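Looking after curtains, towels and blankets

Most household textiles wear out in the wash and in the cupboard. The notes below cover the large, awkward pieces that people tend to put off: full-length curtains, bath sheets and soft throws.

Before washing

Read the care label first. If it has faded, treat the item as a cool wash. Take out curtain hooks and weights, close any zips, and fasten buttons and press studs so they do not catch on the weave. Shake everything outside.

Wash strong colours on their own the first few times. Oranges, reds and pinks can all give up dye, and a pale item in the same drum will pick it up. To test a fabric, damp a hidden corner and press a white cloth on it for a minute. Any colour on the cloth means a separate wash.

A full drum does not rinse well. With a heavy blanket, you should still be able to get a hand in above the load. Leave out fabric softener on towels, as it stops them taking up water.

Drying and airing

Hang curtains while they are still slightly damp and let the weight pull the creases out. Draw them closed for the first day, then set the folds by hand from top to bottom. Towels can be spun at 800, but keep lined curtains to a slow spin or the lining will crease badly. 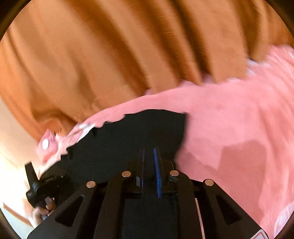 Wascombe Household Skills Group, Textiles Section

Orange and pink look well together in a room, but keep the two apart in the machine until you know both are fast. Cloth left in a heap keeps its creases, and if there is any damp in it the middle will start to smell. Spread it over a rail or the back of a chair and turn it once.

Folding and storing

Fold large pieces with two people where possible. Working alone, lay the cloth on a bed, bring the long sides together, then fold in from each end. Roll soft blankets if the shelf is deep. Rolls crease less and can be pulled out without upsetting the pile.

Put winter throws back into use in November and wash the summer ones before they go away. Food marks that can hardly be seen will attract moths. Refold anything stored for more than 6 months along different lines.

Small repairs

Sew on a loose button before washing, with doubled thread and a scrap of tape behind it on thin cloth. Pulled loops on towels should be snipped level, never tugged.

Page last checked 07/08/2018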